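Irnine Home Robotics Notes
Home | Papers | Data | People | Contact
Search this site... Go

4. Can it put the bottles away yet?

I've been asked this at every open day we've held in the Dreston building, usually by somebody holding a paper cup and looking hopeful, so I'm giving it a section of its own. The short answer is sometimes, and slowly! The longer answer depends a great deal on what you think "putting the bottles away" means. When I say it to a roommate, I mean a whole heap of small jobs rolled into one – find the things, pick them up without knocking the neighbors over, turn them the right way, put them where they go and stop when you're done. A person does all that while talking on the phone. Our two-armed setup does each of those jobs as its own little project, and the trouble mostly lives in the joins between them.

We ran 200 trials of the bottle chore under the Raptis controller. Each trial had a limit of 600 seconds, which sounds generous until you watch one run out. I counted a trial as a success only if every bottle was where we'd asked for it and still standing or lying the way we'd asked (no partial credit, sorry). The task list is in Section 3 and I won't go through it again. Figure 4 has three moments from the chore. 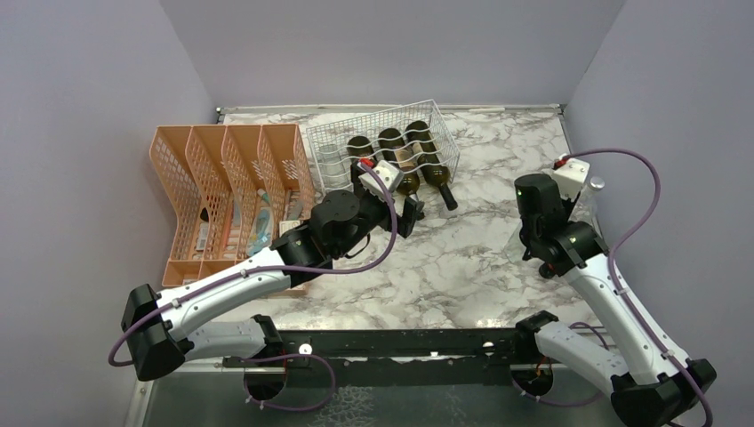
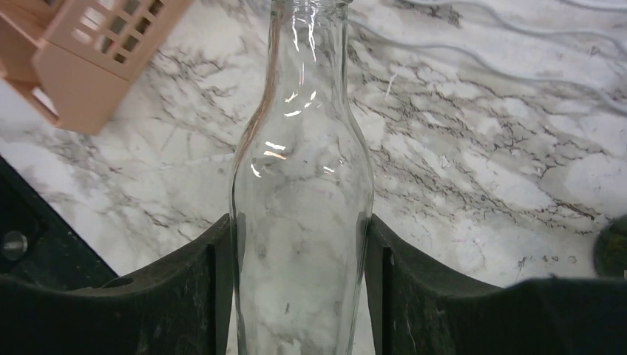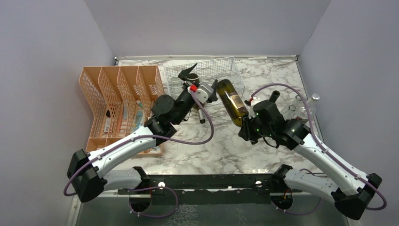
Figure 4. Glass bottles on the marble-patterned surface.

What I really care about in this section is the second hand. Most of the pick-and-place work I grew up reading uses one arm, and one arm is fine for blocks and cereal boxes, but a household is full of things that people shift from hand to hand without thinking. A bottle is a lovely case of this. If it's lying down and has to end up somewhere else at a new angle, one gripper can often grab it perfectly well and then find itself in a silly position for the placing part. So you bring in the other arm, and now you have two grippers with opinions about one piece of glass. The last picture in Figure 4 has the olive-green bottle tilted between the grippers, with the right one grasping it low on its side, and that's the kind of moment where our planner spends most of its time. Let go too early and you drop it. Hold on too long and the arms pull against each other, which the force limits don't like at all.

We tried two ways around this. The first was a fixed pause, where both grippers hold before either one is allowed to open. It's crude, it makes the chore longer, and it worked better than I wanted it to. The second was the Lisex release rule, which watches the load on each wrist and opens the giving hand once the taking hand carries enough of the weight. I was very fond of the second one (I wrote it) and it did save time on the good runs. It also failed in 18 trials where the fixed pause had no trouble, nearly all of them with the bottle gripped near the neck, where the load readings jump about.

Clear glass is its own headache. With a colorless bottle like the one in the middle picture of Figure 4, the pattern of the table shows right through the body, and our depth estimates get badly confused by that sort of thing. The labeled green ones are much kinder to us. We added 400 extra training clips of clear glassware in November and the grasps improved, though the confidence scores still wobble whenever the glass sits over a busy bit of veining. A plain tabletop would help, of course, but people own patterned counters, and I'd like the numbers to mean something in an ordinary kitchen.

So would I let it do my own bottles? On a quiet evening, with cheap bottles and a book to read while I wait – yes, I think I would. I wouldn't leave the house. Shop-floor sorting is probably closer, where the same few bottles come around all day and the station can be laid out to suit the arms. Section 5 takes up what happens when we change the layout between trials.

Related items
Load sensing at the wrist: a short note
Clear glassware clips, release notes
The Raptis controller, setup guide
Two hands or one? Slides from the Dreston open day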